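Gobelets en plastique qui deviennent laiteux sur le bord, vous en faites quoi ?

babita_garg
Bonjour à tous ! Petite question bête du soir. J'ai toute une série de gobelets bleus translucides achetés pour les goûters des enfants, et à force de lavages le plastique perd de son éclat, surtout en haut. Mon mari veut tout jeter et passer au verre. Moi je les aime bien, ils s'empilent, ils sont légers, et la petite dernière refuse de boire dans autre chose que du bleu (la phase dure depuis août...). J'ai déjà essayé le vinaigre blanc, une nuit entière, résultat moyen.

J'en ai sorti un du placard, à côté du rond gris qui me sert de dessous de verre. À l'intérieur le bleu est encore joli, bien foncé vers le fond, mais le bord tire franchement sur le gris-blanc :
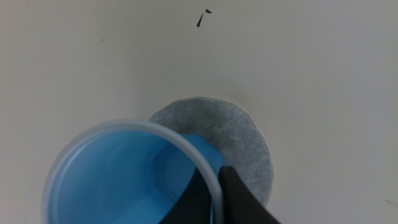
Dariusz Adamczyk trouve que le vinaigre toute une nuit c'est beaucoup trop long pour du plastique. Chez lui c'est une demi-heure dans l'eau tiède, un coup d'éponge douce et on rince. Si le voile reste après ça, c'est que la matière est usée et là, plus rien à faire.

omprakash.p
Pas d'accord avec Dariusz, désolé. Le vinaigre n'abîme rien du tout, c'est le lave-vaisselle le coupable. Programme à 65 degrés tous les soirs, forcément ça ternit. Les miens sont lavés à la main depuis l'achat et ils sont comme neufs – enfin presque.

meenakshi_n
Laver à la main les gobelets de quatre gamins, merci bien ! Je les mets en haut, programme court, sans pastille tout-en-un, et ça tient. J'en avais pris chez Nigam, 11 euros le lot, je le rachète quand ils sont trop moches et les vieux partent au jardin pour les semis.

babita_garg
Ah les semis, j'y avais pas pensé ! Vous percez le fond comment ? J'ai peur que ça se fende.

meenakshi_n
Un clou chauffé que je tiens à la pince, fenêtre ouverte. À la perceuse j'en ai fendu deux.

omprakash.p
Ou alors on les garde pour boire, un bord un peu blanc n'a jamais empêché personne d'avaler une grenadine.

Malathi Kotian
Moi je regarderais surtout s'il y a des rayures. Un voile qui part sous l'ongle, c'est du calcaire. Si c'est rugueux, je ne donnerais plus ça à un petit. Et pour les enfants qui renversent tout, prenez des 300 ml et ne remplissez qu'à moitié, les petits modèles basculent dès qu'on les touche.

Dariusz Adamczyk
+1 pour le test de l'ongle. Et Omprakash, mon lave-vaisselle ne dépasse jamais 50, ils blanchissent quand même. Donc bon.

babita_garg
Test fait sur trois gobelets : deux lisses, un qui accroche un peu. Celui-là ira aux tomates. Pour les autres je tente la demi-heure d'eau tiède ce week-end et je vous redis.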